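Best way to sort a big lot of split rings and get keys on them without wrecking my nails?
Posted in Organizing & Small Repairs

Hongmei Liang
Hi all. Quick one, hopefully. I look after keys for a storage place (Florncombe, the units out past the rail yard) and we just changed a whole row of locks. So now I have 200 split rings in a bag, plus the old ones, all hooked into each other. Every time I pull one out, four come with it.

Also opening them. I've been using my thumbnail and a butter knife. Knife slipped twice. Nail is gone.

What I need:
a way to store the rings so I can grab ONE
a way to open them that doesn't hurt
and is color on the key head worth it, or just tags? Our keys are plain right now and unit 221 keeps getting mixed up with 212, don't ask

No budget really. Thanks in advance

Yuxi Luo
pliers. split ring pliers, fishing aisle. they have a little hook on one jaw that goes in between the coils. done

for storage just use a jar

Marion Baxter
Jar is exactly how they get tangled, sorry Yuxi. Been there.

Put them on a bar. Anything long and thin will do, metal if you have it, a coat hanger wire if you don't. Thread every spare ring on and push them together so they sit like a coil. Then you slide one away from the bunch and work on that one while it's still on the bar. Much easier than holding a loose ring in your fingers, the bar takes the weight. I leave mine flat on the table.

Yellow-headed key on its ring and rings threaded on a bar: 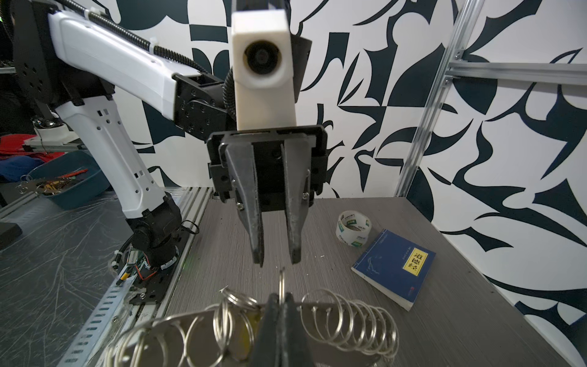
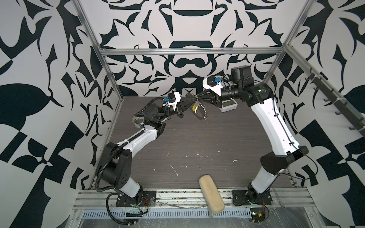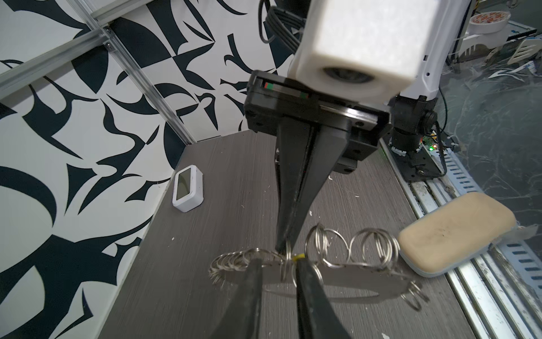 For opening – don't pry at the middle of the ring. Find the end of the wire, you can feel the little step with your finger. Go in right there. Staple remover works great, the claw kind. Pinch it over the edge at the step and the gap opens by itself, then the key goes in the gap and you push it around, two turns. Take the staple remover out as soon as the key is started or you'll bend the ring and it never closes flat agian.

If a ring is really stiff throw it out. Cheap ones are worse than no ring, they spring open in a pocket.

Color: yes, worth it. Plastic heads or caps, one color per row and not per unit, you'll run out of colors fast otherwise. Yellow shows up best in a drawer imo. I'd still write the number on a tag. For your 221/212 problem I would just make those 2 different colors and be done with it.

Chains: skip them unless people are wearing the keys on a belt. They catch on every other ring in the drawer.

Old ones that are already knotted up – lay the pile flat, don't shake it. Pick a ring on the outside and turn it till the step lets go of its neighbor. Slow but it works. Twenty min for a big handful.

Hongmei Liang
Marion thank you!! Staple remover, never would of thought of it. Found one in the desk. Did the first row with it before lunch, no blood.

Do you keep the different sizes on one bar or separate? I have the small ones and some big ones.

Marion Baxter
Separate if you've got two bars. If not, big ones at one end, small at the other and a twist tie between them. And put something on both ends so they don't slide off when you pick it up, a binder clip is fine. I learned that on the floor of the shop.

Tianyou Xia
Adding to this a bit late. We do keys for an apartment building, 813 is our highest door number so you can imagine. Biggest help for us was writing the list FIRST, before touching any rings. Row, number, color, who has the spare. Tape it inside the cabinet door. Otherwise you finish and find two keys with no home and have to go try them in every lock.

Also dont use paper tags if the place gets damp, ink runs by February.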